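Open day at Bruvmont

I finally got to the robotics open day at Bruvmont on Wednesday. I'd missed it the last two times. Griet Baert drove, and we found the right building after trying Stevens Hall first and walking in on a budget meeting.

There was a short talk at ten. Renu Katiyar runs the handling group, and she spent most of it on cloth. Her point was that boxes and bottles hold their shape when you grab them and a blanket doesn't. The group records people doing ordinary jobs with a hand-held gripper, then trains an arm on the recordings. They have 3113 so far. She called that a start.

After the talk we went next door, where the gripper was being used on fabric.

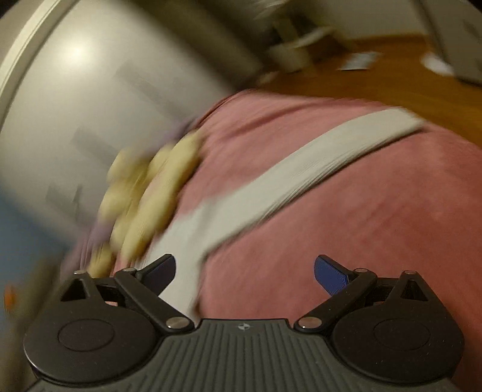 The hand-held gripper over pink fabric, jaws open. The fingertips have blue pads on the inside.

I had a turn with it. It's harder than it looks. You have two fingers and no feeling in either of them, so I kept closing on air or grabbing two layers. Ward Hoekstra, who was helping people at the table, told me to go in lower and slower. That helped a bit. Griet was better at it than I was.

The arm demo was at eleven. It folded one towel well and dropped the next one. They reset it and carried on.

Coffee was in room 713. I asked Renu if the recordings would be released and she said maybe in June. We left before the Darnik talk to beat the traffic.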